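How to Request Public Records From Your City or County

We use cookies to remember your settings. Accept | Manage

Most records held by a local government are open to anyone who asks. You usually don't need a lawyer. What you need is a clear request, sent to the right office.

Step 1. Find the office that holds the record

Police reports, inspection files and meeting minutes are often kept by different departments. Call the clerk and ask who has what you want. Write down the name of the person you spoke to.
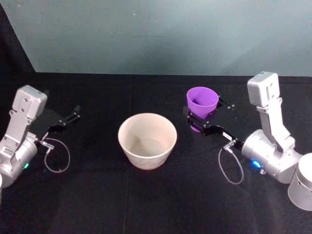
If two offices might hold the file, send the same letter to both. In Bomalham the housing complaints I wanted were split between code enforcement and the health department, and neither one forwarded my letter.

Step 2. Write a narrow request

Name the type of record, the address or subject, and the months you want covered. "All emails about housing" will be slow and expensive. "Inspection reports for 64 Mindora Street, March through July" is something a clerk can search for.

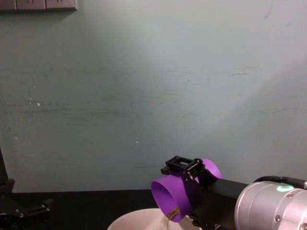 Do I have to say why I want the records?

In most places you can leave the reason out. Some offices do ask if the use is commercial, and that can change the fee.

Step 3. Set a limit on fees

Add a line such as: "Please contact me before going ahead if the cost will be more than $50." Ask for electronic copies if you can use them.

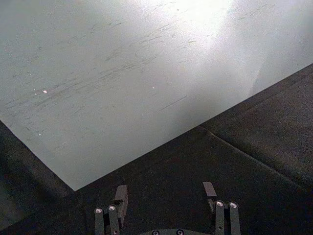 Step 4. Follow up and appeal

Check your state's deadline and put it on your calendar. If it passes, send a short written reminder. A denial should name the exemption being used. Keep that letter, as you'll need it for an appeal.

Comments (3)

Sakalauskas: My county wanted the request on its own form. Worth checking first.

Nikola Živković: Took me 4 letters to get the Skikent minutes, but I got them.

dwr: Can you ask for a fee waiver in the same letter?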